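About Pandey

Pandey makes and repairs small gear trains, the kind you could lose in a coat pocket. We started in the back half of a bicycle shop in Nondside, with one bench, one lamp and a drawer of odd gears somebody had thrown in with the rent, and although we've spread out a good deal since then (we have the whole building now, and a proper loading door!), the work itself hasn't changed very much. People send us things that ought to turn and don't, or drawings of things they'd like to see turn, and we sit down with them.

Our mainstay is the Flokis, a little planetary set we've been building for 12 years. It goes into telescope mounts, museum displays, window openers and at least one very handsome cuckoo clock. We keep 330 patterns on the shelf for it and its cousins, and if yours isn't among them we'll cut a new one. We're fond of planetary sets in general. A handful of gears riding around together on a carrier can do a lot of work in a space no bigger than a jar lid, and after all these years it's still a pleasure to feel one run smoothly between your fingers.

Assembly is where we're fussiest. Every set is laid out on a dark mat before it goes together, teeth wiped, bores checked against a pin, and then the gears go onto their pegs one at a time. A gear should drop on under its own weight. If it needs pushing, we take it off again and find out why, even when there's a truck waiting.
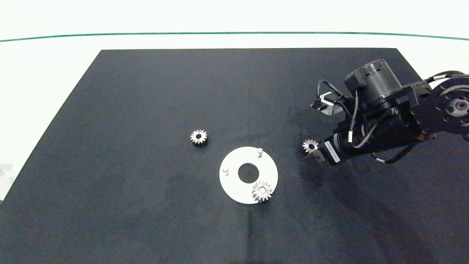 Grurness wrote to us in May to say the replacement gears had gone on without any filing at all, and could we please do the same for the other cabinet, the one in the hallway, before the school groups come back. They've been customers for 24 years and that may be the longest letter we've ever had from them. The hallway cabinet is on the bench as we write.

We do our own cutting and our own finishing, and we answer our own phone, usually by the fourth ring and sometimes with a mouthful of sandwich if you call near noon. Repairs generally take 4 weeks. If we think a mechanism isn't worth mending, we'll tell you before you've spent anything, and we'll mail it back to you in the box it came in.

Visitors are welcome at the Nondside shop most mornings from nine. Please ring the side bell, as the front one has never been loud enough, and bring the old part along if you have it, broken teeth and all. Coffee is on the shelf by the door.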